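Robot de table : les règles de la maison

Avant toute séance, on dégage le plateau. Un bras Walmont n'a aucune notion de ce qui est précieux, et votre café ne l'est pas assez pour l'arrêter.

Vitesse bridée à 124 mm/s dès qu'une main passe à portée, charge limitée à 300 g. La notice Lorente autorise 800 g – elle n'a pas à ramasser les morceaux.

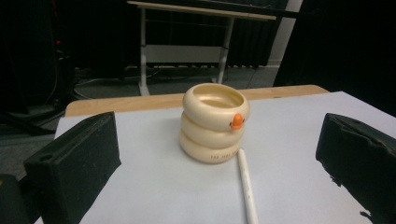
Contrôlez la mousse des doigts toutes les 4 séances. Un bord qui s'effiloche se note au carnet ; s'il accroche, on change le patin.

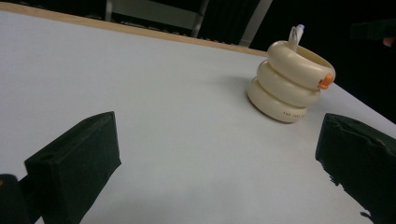
L'arrêt d'urgence se teste avant usage, à voix haute si vous avez un public. Pas de spray Brumisell sur la mousse : un chiffon sec suffit. Et les câbles restent hors du passage, même « juste pour cinq minutes ».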